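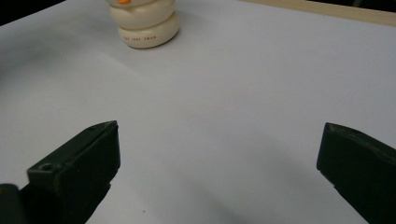
Eckhard Görtz says my demonstrations are too tidy and that a robot can't learn to get itself out of trouble if it never sees me in any. He may well be right, but I'd like a second opinion before I redo the lot!

So, some background. I'm teaching an arm to take a hairbrush out of a cup-shaped holder and put it back again, and I'm doing the teaching with a hand-held gripper with a camera on it (squeeze to close, let go to open, all quite nice to use). I've recorded 86 demonstrations so far and trained on them in Jarkine with the settings more or less as they came. Going towards the brush is fine. Closing on it is mostly fine. Then it either lifts before it's got a proper hold, or it just sort of hovers with the fingers either side, dithering, until I get fed up and stop it.

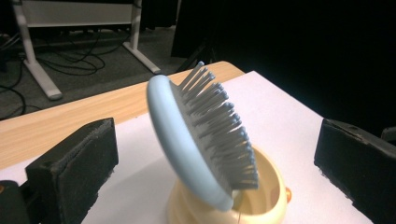 The hovering is the bit that bothers me most, because I can't see what it's waiting for. I do pause there myself, I'll admit. I like to line up on the handle side or the head side depending on which way the brush is leaning, and I suppose I stop for a moment while I make up my mind. Would that be enough to do it? I've also got into the habit of starting every go from nearly the same spot, which was meant to be helpful.

Other things I've wondered about: whether I should take the ornaments away and only keep the brush on the table, and whether I'd be better off doing it by remote control with the actual arm. I've got the use of a leader arm for the whole of February if I want it, but it's a faff and I'm slow with it.

Any thoughts very welcome. Please assume I know a bit about the arm and not much about the learning side.

posted by marrowfat, November 2019

plumduff_k

Yes, the pause would be enough. I had the very same thing with a peg and a rack at the Hjaltested workshop and it drove me up the wall. Think of it from the robot's end: it sees a picture, fingers open, brush between them, and in a good many of your recordings the correct thing to do with that picture is nothing at all. So it does nothing, and the next picture looks the same, so it does nothing again. It has no idea you were thinking.

Do your thinking before you press record. Look at the brush, decide which side you're going for, then start and go through in one steady movement. And choose a rule and stick to it, e.g. always go for the head if it's leaning left. If half your recordings go one way and half the other from the same lean, it can end up splitting the difference.

For the ones you've already got, you don't have to bin them. Trim the standing-still stretches out (there's an idle filter in Jarkine, I'd start with a threshold of 2 and nudge it from there) and train again before you record anything new. You might find you've only a few bad ones. I threw out 13 of mine and the rest were perfectly good.

On lifting too early, slow down at the squeeze. You can feel through your hand when you've got hold of something and the camera can't, so give it a clear fully closed moment before you go up. Short, mind, or you're back to the first problem.

I'd leave the ornaments where they are, personally, but move them about between goes. If they always stand in one place it'll start using them as landmarks.

Dunnock

just use the leader arm, hand-held is always worse

marrowfat

Thanks plumduff_k, that makes a lot of sense, especially the splitting the difference part (I definitely go both ways, depends on my mood!). Dunnock, worse how? The arm's own reach, or something else?

Gillyflower

I'll have a stab at that one, having done both on the Kundaneck project. With remote control everything you record is something the arm can do, by definition. With the gripper in your hand your wrist will happily twist into places the arm can't follow, and you won't notice. So play a few of yours back through the arm's joint limits and see if any fail. If they all pass I wouldn't bother changing over. Your recordings will come out smoother by hand than with a leader arm you're slow at, and you'll get far more of them done in an afternoon.

I'm with Eckhard on the tidiness, though. Vary where you start from, high, low, off to one side. And do some where you begin in a mess: fingers too far over, or the brush already half tipped out, and then you put it right. Start the recording once you're in the mess, so it only ever sees the getting out and doesn't pick up the going wrong. We went up to 1475 recordings in the end for a whole set of objects, but the jump came when we added the recovery ones, and there weren't many of those.

One small thing, check the delay between your camera and the finger width signal. Ours was out, and it looked exactly like lifting too early. Film yourself opening and closing a few times and compare the pictures with the numbers. If they don't match, fix that before you do any of the rest.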